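Been meaning to write up the dog harness and long line business for a while. I'll do it as a thread so people can skip the bits they don't need.

Background: I make leads, long lines and tracking harnesses under the name Tornen. It's me, a walking-foot machine and a cutting bench in the back half of the garage. I've got two dogs, a kelpie cross and an older pointer, and everything gets tried on them first.

The question I get most is why I stopped using leather for long lines. Short version: weight when wet. A ten metre leather line through a creek in July is a different object to the one you left home with.

I moved to coated webbing two winters ago. It's a polyester core with a soft plastic coat over it. It doesn't take up water, it wipes down with a rag, and grass seeds don't get a hold in it the way they do in plain webbing.

The downside is that it's slippery to start with and it doesn't like a tight knot. If you're used to tying a handle in the end of your line, you'll need to change that habit. I rivet mine and stitch behind the rivet.

Supplier question, as it always comes up. I've bought from two places, Moden and Kvam. Moden's coating is softer in the hand. Kvam's is stiffer and holds its colour better in the sun. I use Moden for leads and Kvam for long lines. Neither gives me anything for saying so.

I worked out my costs properly in March. A roll of the 16 mm does me 93 leads if I cut carefully and don't stuff any up. I have never had a roll where I didn't stuff any up.

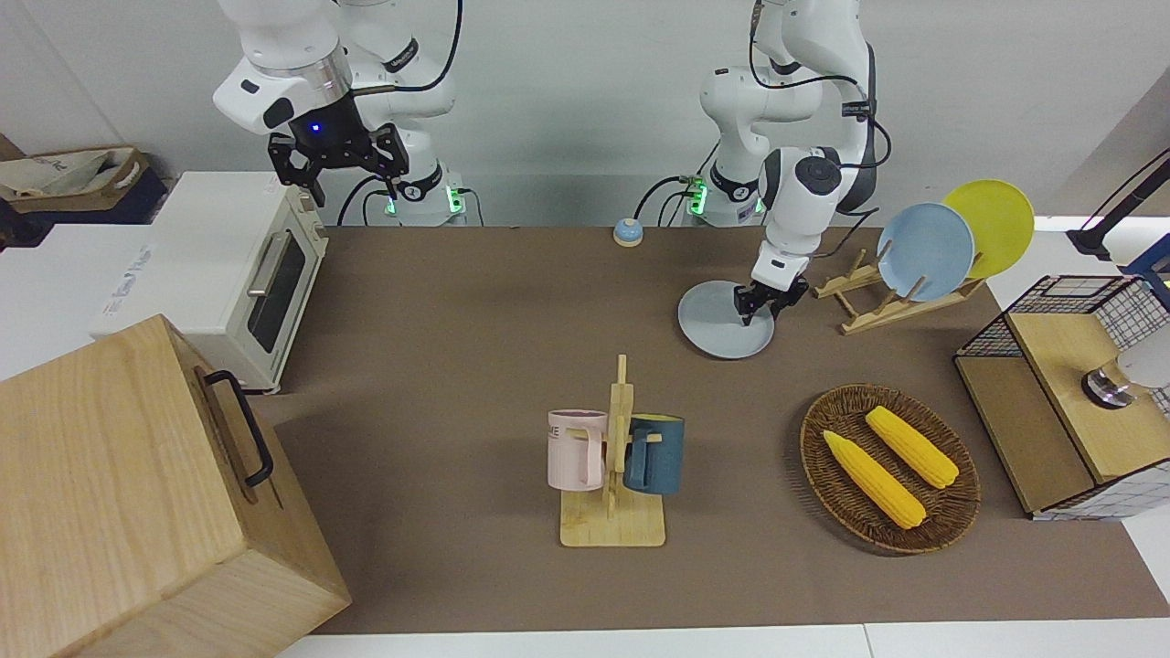 Reply from kelpie_and_co: does the coated stuff go stiff in the cold? We're up near the snow line and my last one was like holding a bit of fence wire by the end of June.

It does firm up, yes. The Moden less than the Kvam. If you're regularly walking below zero I'd go a width narrower than you think you need, as the narrow ones stay bendy for longer. For a dog under 20 kilos the 13 mm is plenty.

Keep it inside overnight too. Mine hang in the laundry and not in the ute.

Next thing, hardware. I use solid brass trigger clips on leads and stainless on anything going near salt water. Zinc alloy clips look the same in a photo and cost a third of the price. Two of mine broke at the swivel in my first year and I replaced every order that had gone out with them.

If you want to check what you've got, look where the swivel turns. A plated clip wears through to dull grey there. Brass stays yellow all the way in.

Stitching. I use a bonded polyester thread and a box with a cross through it at every join. I've seen people ask for contrast stitching to go with the collar. Happy to do it, but pale thread goes brown in a month with a dog that swims.

Harnesses are a different job and take me most of a day. The Y-front one is called the Lirnstead, after the track behind our old place where the pointer used to pull my arm off. It has five adjustment points, and the girth strap sits well back from the elbow so it doesn't rub.

Measuring is where most returns come from. Please measure the dog standing up. A sitting dog is a bigger dog around the girth, and then the harness turns up and spins around like a hula hoop.

Girth: a hand's width behind the front legs, tape snug, two fingers under it. Neck: at the base where it meets the shoulders. Not up where the collar goes. Chest length: from the point of the breastbone, between the legs, back to where you took the girth.

If your dog is in full winter coat, tell me in the order notes. I'll leave more room on the slider so you can take it in once they've blown the coat.

Price went up in autumn and a few people noticed. I put about half of that down to webbing and the rest to postage. The harness parcel no longer fits in the small satchel now that I'm padding the chest plate.

I looked at getting them sewn offshore. The minimum run was 3000 units in one size split. I sold 287 harnesses last financial year. You can see the problem. I'd be storing girth straps under the bed until the pointer's grandkids were old.

So they'll stay made in the garage, and the wait stays at three weeks, or five before Christmas. 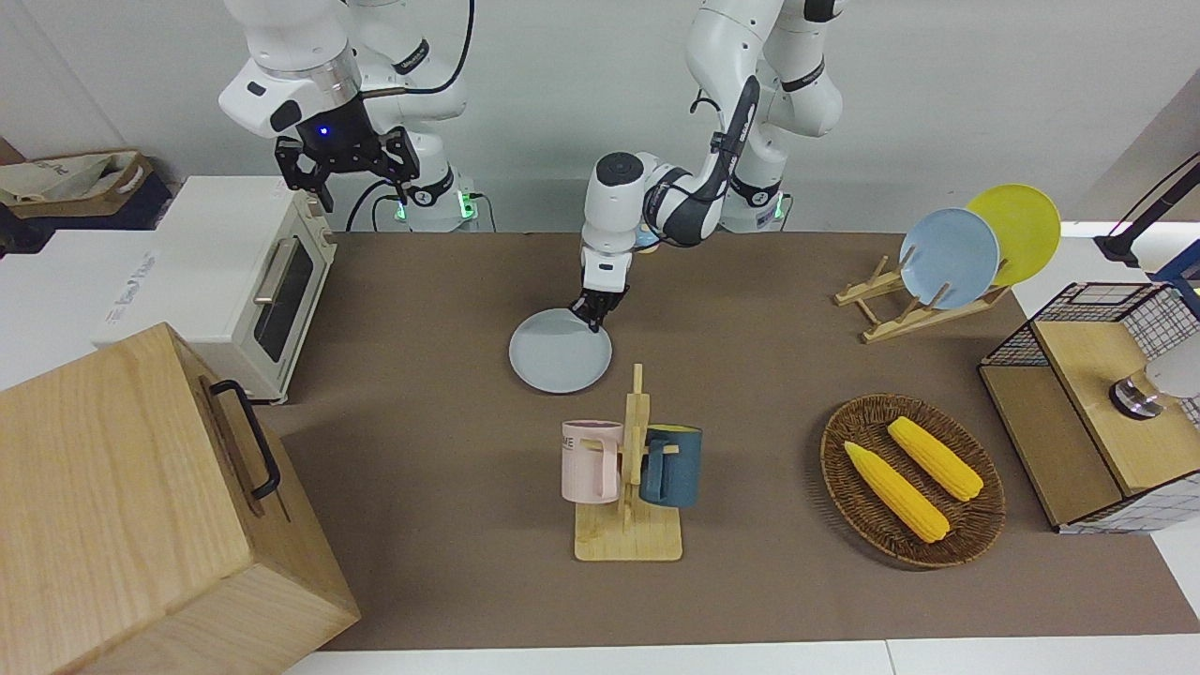
muddy_pointer_mum asked whether the padded chest plate can be bought on its own for an older Lirnstead, hers being from the first batch and still going.

It can, with a catch. The first batch had a narrower front ring, so the new plate needs a slot cut down to suit. Post the harness back to me and I'll fit it for the price of the plate plus return postage. Give it a rinse before you send it, please. I've opened some parcels.

Washing, while I'm on it. Warm water and a bit of dish soap in a bucket. Scrub the buckles with an old toothbrush, because sand in there is what kills them. Hang it in the shade. Don't put it in the dryer, the coating goes tacky and you won't get it back.

For brass that's gone green at the coast, vinegar and salt, ten minutes, rinse well, dry it off. A drop of sewing machine oil on the spring afterwards.

Colours in stock right now: olive, black, rust, and a navy that's closer to black than I'd like. The yellow is finished. More coming from Kvam by the end of the month, and I'll post here when it lands.

Orders are open until I've filled the next three weeks, then I'll close the shop page and catch up. If you're after a long line over 15 metres, message me first so I can check what's left on the roll.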